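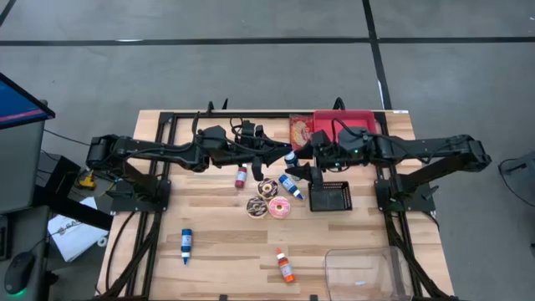 Pukulus two-arm teaching kit: review after a season of use

I was against buying this. I'll say so now so you can discount what follows as you like. Crisanto Cabrera, who runs our bench, had seen the Pukulus demo and wanted a pair of arms we could teach by hand, and I wanted to spend the money on almost anything else. He won. The kit came in June and I have been using it most working days.

What you get is two follower arms, two smaller leader arms that you hold, a camera for each wrist, and the recording software. You move the leaders, the followers copy you, and the software stores the lot. Do the same job enough times and you train a policy on the recordings. The table and the rails are not included. Neither is the patience.

Setup

The manual says an afternoon. It took us 2 days, most of the second spent on cables. There are a lot of them, they loop up over the arms, and if you leave too little slack the wrist will find out for you on a long reach. Leave more than the drawing shows. The calibration routine is fine once you know that it has to be run with both leaders resting in their cradles, a detail that appears in the manual after the calibration chapter.

Driving it

My main test was tidying a tabletop: small bottles and toy donuts spread out on bare wood, with a bin and a mesh basket to sort them into. It sounds like nothing. With your own hands it is nothing. Through the leaders it is slow going at first, and my early recordings are full of hovering, second tries, and bottles nudged over by a finger I had forgotten about.

The lag is small enough that I stopped noticing it. What I did keep noticing is that you feel nothing. The leader handle closes with the same light spring whether the gripper has a bottle, a donut or thin air, so you squeeze by eye. Standing bottles are easy. A bottle on its side is a different job, and the angle you need depends on which way the cap points. The donuts slide off the fingertips unless you come straight down over them.

Working near the middle with both arms is the weak spot. The grippers can get very close to each other and the software will not stop you. There is a collision warning, a beep, and it goes off so often that Genalyn Saludo muted it in her first session and I can't blame her. She is much better at this than I am, by the way. Her recordings are short and clean, and the policy trained on hers alone beat the one trained on hers and mine together. I would have liked the brochure to mention that the quality of the teacher matters this much.

Does it learn?

Some. Pukulus says 40 demonstrations will do for a simple pick and place. With 40 we had something that went to the right bottle and then dithered over it. With 75 it was good on upright bottles, fair on donuts, and still poor on anything lying down. Shift the basket toward the edge of the table and it got worse again, until we recorded more with the basket in odd spots. So plan on a good deal more recording than you are told, and mix up the layout from the start. We had kept ours too neat.

I should add that I don't trust my own scoring completely. It is very easy to put a bottle back where you know the arm likes it.

Software

The recorder is plain and has crashed on me twice, losing the take both times. Playback is the best part of the package – you can scrub through both wrist views side by side and throw out a bad take in a couple of clicks. Labeling is clumsy. Export works.

Against the others

We had a Westar single arm on loan before this. It was better built and far nicer in the hand, but with one arm you can't steady a thing and pick at it too. Hemthorpe sells a glove in place of leader arms. I tried it at the Turcotte open house and my wrist ached for the rest of the day, so I can't tell you much about how it drives.

Would I buy it?

With my own money, no. For a group that already has someone like Genalyn, and a use for a lot of recorded hand work, maybe, if the price comes down. Crisanto would say yes and has asked for a second set. I have asked for a recorder that saves as it goes, and support tells me it is on the list.

Updated 29 November 2020: the new firmware makes the warning beep quieter. It still goes off just as often.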